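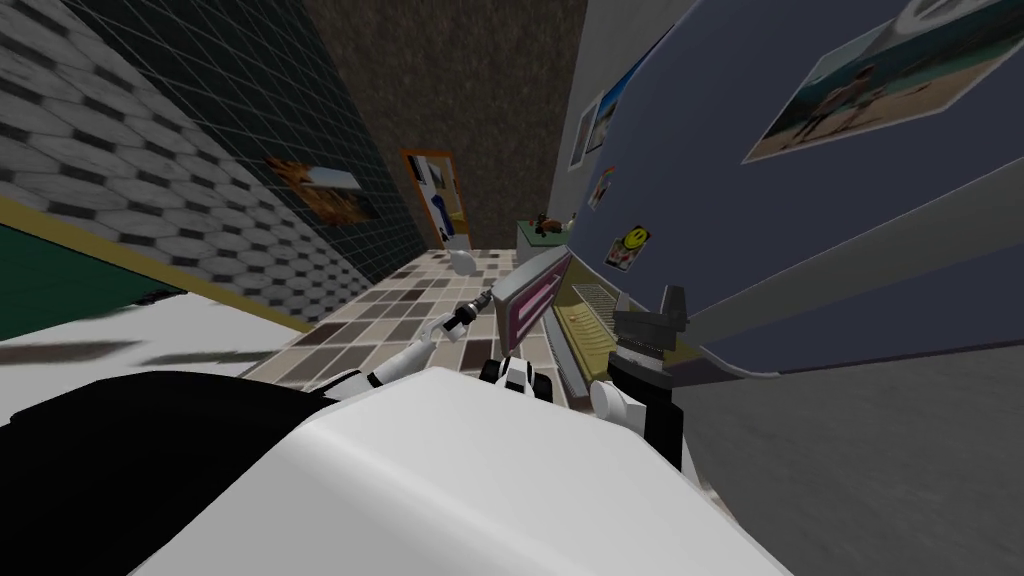
Wrist view versus head view for sticker placement in sim
Simulation and Transfer board, 14 replies, showing the first six

lambros_t
We have finished the comparison I mentioned last month. Task: press a sticker onto the corner of a printed photo, two arms, parallel grippers, simulated room. One policy gets the head view only, the other gets head plus wrist. Same demonstrations for both, 200 in total, 30 held out. Evaluation was 149 episodes per policy with the room fixed and the photo poses shuffled.

Head only does badly on yaw. It reaches the right photo and then lays the sticker down at whatever angle the wrist arrived with. Adding the wrist view fixes most of that.

kpeeters
How is success scored? If any overlap with a corner counts, then yaw is a free variable and your main finding is about something the score ignores.

lambros_t
Overlap and yaw are logged separately. Success is overlap only. Yaw error goes in its own table.
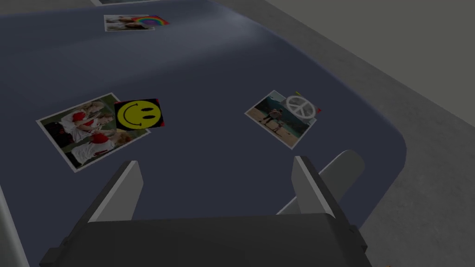 The overlap threshold is deliberately loose. A sticker may hang over the edge of the print as long as part of it covers the corner. We tried a strict version in the Bindilen setup and it mostly measured how good the grasp was.

marloes_g
I disagree with keeping overlap as the headline number. A loose threshold hides the difference you say you found. Put yaw first.

Also, is the head pitch and roll randomised? Kovedia does this by default and it costs the head-only policy a lot more than it costs the other one. You may be measuring robustness to tilt.

kpeeters
Agree with Marloes on the tilt. The old hand-eye papers, from 1986 or so onwards, had the same confusion between where the camera was and what it could see.

lambros_t
Fair. Roll is randomised. I will rerun with it locked and post both. Not persuaded about the headline number: people who want to compare with the Kramer baseline need overlap.

thijs_v
Pasting the note from our group, as it bears on the roll question.

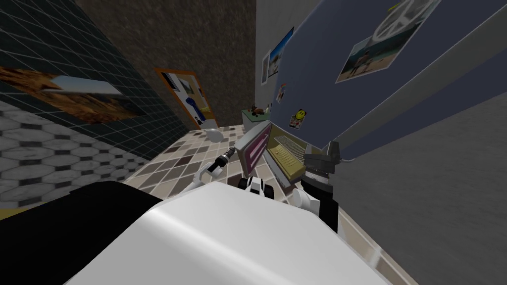
Ghent, November

Roll was locked for half of the runs and left free for the rest. With roll locked, the head-only policy recovered part of the gap in overlap and almost none of the gap in yaw. Wall and floor textures were left unchanged. Contact settings are the Ondari defaults.

marloes_g
Then yaw is the result. Can you share the seeds?

thijs_v
Yes, once Godelieve has checked the split. Two episodes ended up in both halves.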